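An Open Day at the Grondbridge Courthouse

12/03/2019

I have driven past the Grondbridge courthouse more times than I could tell you, usually hunting for parking, and until the open day I had never once gone up the front steps. Well, I'm so glad I did! They let us in at 9 and handed everybody a paper map, which I promptly left on a bench (sorry, whoever found it).

Our guide was Gisela Farías, a court clerk with a lovely, unhurried way of talking. She took us first to the records room, where last year's criminal files fill one long wall, 1,195 of them, and she explained how a case gets from an arrest report to a first appearance. I had always pictured a big dramatic scene. Most first appearances, she told us, last a few minutes: the charge is read, a lawyer is named, a new date is set, and everyone moves along.

We stopped for a hot drink after that, and I got to chatting with a retired bailiff from Salinas who had sat through two murder trials and remembered mostly how hard the chairs were.
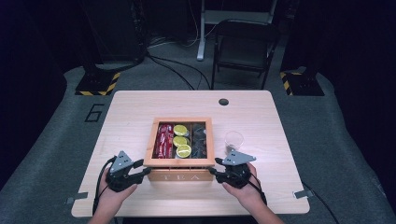
Courtroom 2

The afternoon was a mock bail hearing, with high school students from Bukex playing both lawyers. The young man for the defense lost his place, found it again, and then argued so well that I wanted to clap (you may not clap). A real judge presided and stayed on afterward to answer questions about publication bans, and why a name might be kept out of the paper even when half the town knows it.

We finished downstairs at the holding cells, which are smaller than I expected and painted a tired green. I didn't linger. The next open day is planned for November, and Gisela says to come early if you want a seat in the jury box.

Recent posts
Jury duty in Salinas: what to bring
Isness Street police station gets a new front desk
Legal aid clinic raises $2,000
Parking near the courthouse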